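CHEM 34, Introductory Chemistry
Lindwood College
Handout 4: Dyes, Pigments and the Chemistry of Color

Read this before the Sunday problem set is released. Section 5 is needed for the lab. Sections 1 and 2 repeat material from lecture, with some of the wording tightened.

1. Why a substance has color

A substance looks colored when it absorbs part of the visible range and returns the rest to the eye. Visible light covers wavelengths from 400 to 700 nm. A compound that absorbs blue light near 450 nm looks yellow to orange. A compound that absorbs yellow light near 580 nm looks violet. The color seen is the complement of the color absorbed, and students lose more points on this than on anything else in the unit.

Absorption happens when a photon carries the energy needed to move an electron from a filled level to an empty one. The relation is E = hc / wavelength. A small gap between levels means a long wavelength. A large gap means a short one. Most simple organic compounds (ethanol, sucrose, hexane) have gaps so large that they absorb only in the ultraviolet, and they are colorless.

2. Conjugation

A chain of alternating single and double bonds is called a conjugated system. The electrons in the double bonds are spread over the whole chain, and the gap shrinks as the chain grows. Ethene absorbs near 170 nm. Beta-carotene has eleven conjugated double bonds and absorbs near 450 nm, so carrots are orange.

The part of a molecule that absorbs visible light is the chromophore. Groups such as -OH and -NH2 attached to it are auxochromes. They have lone pairs that join the conjugated system and usually shift the absorption to longer wavelengths. This is called a red shift, even when the final color is not red.
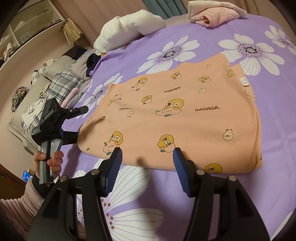

3. Dyes and pigments

A dye dissolves in the medium it is applied from, or is made soluble for that step. A pigment does not dissolve, and is held on a surface by a binder. The distinction is one of solubility and says nothing about the color itself. Both can be found on ordinary clothing. Take a peach-orange garment printed with yellow ducks and dark lettering, lying on a lavender sheet with a pattern of white flowers. The shade of each area follows from which wavelengths it removes, and the rules of Section 1 apply in the same way to the cloth and to the print. Looking at a color will not tell you which compound produces it, or whether that compound is a dye or a pigment. Two compounds with different structures can give the same shade under daylight and different shades under a lamp. The effect is known as metamerism and is treated in the Rosenthal notes, Part 2.

White is a separate case. Titanium dioxide absorbs almost nothing in the visible range and scatters nearly all of it. Its high refractive index makes it an effective white pigment. Carbon black is the opposite case: it absorbs across the whole visible range.

4. How a dye stays on a fiber

The dye must be held by some force stronger than the pull of the wash water. The main classes for this course are listed below.

Direct dyes. Large, flat, water-soluble molecules used on cotton. Held by hydrogen bonds and dispersion forces. Moderate wash fastness.

Acid dyes. Contain sulfonate groups, -SO3 with a negative charge. Used on wool, silk and nylon, where amine groups pick up a proton in acid and become positive. Held mainly by ionic attraction.

Reactive dyes. Form a covalent bond with the -OH groups of cellulose, usually in a basic bath. Good wash fastness. Some dye reacts with water instead and has to be rinsed out.

Disperse dyes. Nearly insoluble in water, applied as a fine suspension to polyester. They diffuse into the hot fiber and are trapped when it cools.

Vat dyes. Insoluble in the final form. The dye is reduced to a soluble form, taken up by the fiber, then oxidized again by air. Indigo is the standard case.
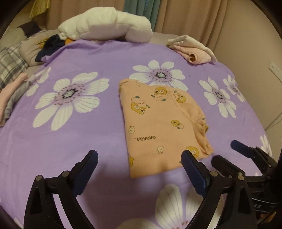
5. Measuring dye in solution

The Beer-Lambert law is A = ebc, where A is absorbance (no units), e is the molar absorptivity, b is the path length in cm and c is the concentration in mol/L. The law holds for dilute solutions. At high concentration many dyes form stacked pairs, and the plot of A against c bends.

Worked problem. A dye has e = 3000 L/(mol cm) at its absorption maximum. A sample in a 2 cm cell gives A = 0.60. Find c.

c = A / (eb) = 0.60 / (3000 x 2) = 0.00010 mol/L

Check the units before writing the result. L/(mol cm) times cm gives L/mol, and the inverse is mol/L.

6. Fading

Light and oxygen break conjugated systems - slowly in most textile dyes, quickly in some natural ones. Bleach does the same by direct oxidation. Once the chain is interrupted the gap widens, the absorption moves into the ultraviolet and the color is lost. The fragments are often still on the fiber.

Problems

6.1 A solution absorbs strongly at 620 nm and nowhere else in the visible. Predict its color.

6.2 Explain why an acid dye gives poor results on cotton.

6.3 Repeat the worked problem for a 4 cm cell with the same absorbance.

Lab sections meet in Altlow Hall. Bring goggles and the Gukgate data sheet, printed single-sided.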